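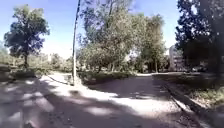 A shared path is a sealed route set aside for people walking and people riding bicycles, separate from the road carriageway. The term is the usual one in Australia; in Canada the same thing is more often called a multi-use path or multi-use trail. Shared paths run through parks, along creeks and rail corridors, and between blocks of housing, where they often double as access for maintenance vehicles.

Surface

Most shared paths are built in asphalt or concrete. Asphalt is cheaper to lay over long distances and gives a smoother ride when new, without the regular joints of a concrete slab. Fresh asphalt is close to black. As the binder at the surface oxidises and wears away, the colour of the stone shows through and the path turns grey, in some cases a very pale grey. An old surface may also become slightly uneven as the base settles or roots grow under it.

Concrete lasts longer and resists root damage better, but cracked panels have to be cut out and replaced whole. Compacted gravel is used on quieter routes, particularly in rural districts, and needs regular grading.

Edges and kerbs

A path may simply end at the grass, or it may be finished with a concrete kerb (curb in Canadian spelling). A raised kerb keeps soil and mulch off the surface, directs rainwater to a drain and stops the edge of the asphalt from crumbling. It is common where the ground beside the path is higher than the path itself. Designers of cycling routes tend to prefer a flush edge, as a raised one can catch a pedal or a wheel.

The strip of ground next to the path is known as the verge. It is usually grass, mown through the growing season and left unwatered. In dry spells verges go yellow in patches, first in full sun and along the edge of the paving, where the soil is shallow and heats quickly.

Trees and shade

Trees are planted beside paths mainly for shade. Unshaded asphalt becomes hot in summer and glare from a pale surface can be uncomfortable by midday. Trees with open canopies, such as poplars and many willows, cast a broken, dappled shade; denser species give a solid one. Riders passing from strong sun into shadow need a moment for their eyes to adjust and may miss a pothole or a fallen branch, so sweeping is often more frequent on shaded lengths.

Poplars and willows grow fast and were widely planted in the past, but their roots spread close to the surface and lift paving. Root barriers, which are vertical sheets of plastic set in a trench between tree and path, are the usual remedy. Shrubs are kept low near bends and entrances to preserve sightlines.

Use and etiquette

Rules vary by state and province. In Australia people keep left and cyclists must give way to pedestrians. In Canada the custom is to keep right. In both countries riders are expected to ring a bell or call out before passing, and many local by-laws require dogs to be on a leash. Busy paths are sometimes divided by a painted line, with one side for each direction or one for each type of user.

Maintenance

Routine work consists of sweeping, mowing, pruning and clearing drains. Cracks are filled with hot bitumen before water can reach the base – a cheap job that is often put off. Worn asphalt may be sealed or given a thin new layer, and sections lifted by roots are ground down or dug out and relaid. Leaf fall in autumn makes a smooth surface slippery, and in colder parts of Canada paths are either ploughed through the winter or signed as unmaintained until spring.

See also

Bicycle path
Footpath
Greenway
Kerb
Rail trail
Street tree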